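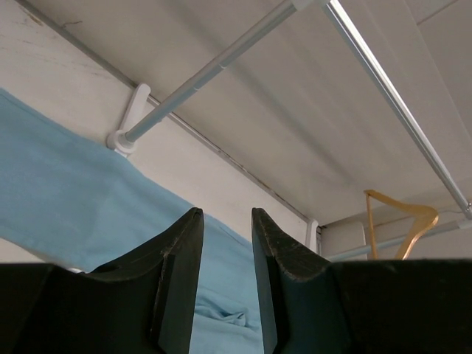
그리퍼 손가락 사이로 보이는 하늘색 천과 옷장 안쪽의 금속 봉

요즘 제가 제일 재미있게 지켜보는 연구가 옷장 정리 로봇인데요, 레지네(Lesine) 연구팀이 2020년 11월에 새 결과를 내놨습니다! 방법 이름은 부르나노(Wurnano). 천을 다루는 로봇이 옷장처럼 좁은 데서 어디까지 손을 뻗어도 되는지를 손목 카메라 영상만 보고 정하게 하는 방식이에요.

천이라는 게 로봇한테는 참 골치 아픈 물건이거든요. 상자나 컵은 모양이 그대로인데 천은 잡는 순간 접히고 늘어지고, 게다가 옷장 안에는 봉이며 브래킷이며 부딪힐 것투성이죠. 예전 방식은 방 한쪽에 세워 둔 카메라로 전체를 내려다봤는데, 팔이 옷장 안으로 들어가 버리면 정작 중요한 부분이 팔에 가려서 안 보였다고 해요(저도 냉장고 뒤쪽 청소할 때 늘 겪는 일입니다).

부르나노는 먼저 영상에서 봉처럼 길고 단단한 것과 천처럼 흐물거리는 것을 나눕니다. 그다음 천의 가장자리를 따라가면서 다음에 움직일 방향을 아주 짧게만 정하고, 조금 움직인 뒤에 다시 봅니다. 멀리까지 계획을 세워 두지 않는 거죠. 연구를 이끈 페르디난트 그라브너(Ferdinand Grabner) 씨에게 메일로 물어봤더니 답이 이렇게 왔어요. "긴 계획은 천이 한 번 미끄러지면 전부 버려야 합니다. 그래서 처음부터 짧게 가기로 했습니다."

학습에는 사람이 직접 팔을 조종해서 모은 시연 482건이 쓰였습니다. 생각보다 적어서 좀 놀랐어요. 시험은 구조가 서로 다른 옷장 11개에서 했고, 그중 3개는 학습할 때 한 번도 쓰지 않은 옷장이었다고 합니다. 처음 보는 옷장에서도 봉에 부딪히는 일은 기존 방식보다 줄었는데, 천을 봉 너머로 넘기는 동작은 아직 많이 느리대요. 얇은 천은 특히 어려워해서 같은 자리를 몇 번씩 다시 집으려 든다고 하고요.

제가 제일 궁금했던 건 반짝이는 금속 봉이었어요. 빛을 반사하면 카메라가 헷갈리지 않나 싶어서요. 그라브너 씨 말로는 초기에는 밝게 빛나는 부분을 천 가장자리로 착각하는 일이 잦았고, 조명을 바꿔 가며 시연을 다시 모은 뒤에야 나아졌다고 합니다. 그래도 아주 어두운 옷장에서는 여전히 실수가 나온다네요.

다음 단계는 옷걸이입니다. 옷걸이에 옷을 끼워 봉에 거는 것까지 한 번에 이어서 하는 게 목표고, 슈트레벨(Strebel)이라는 회사가 시험용 옷장을 더 만들어 주기로 했답니다. 첫 시험은 1월로 잡혀 있어요. 결과가 나오면 또 적어 볼게요!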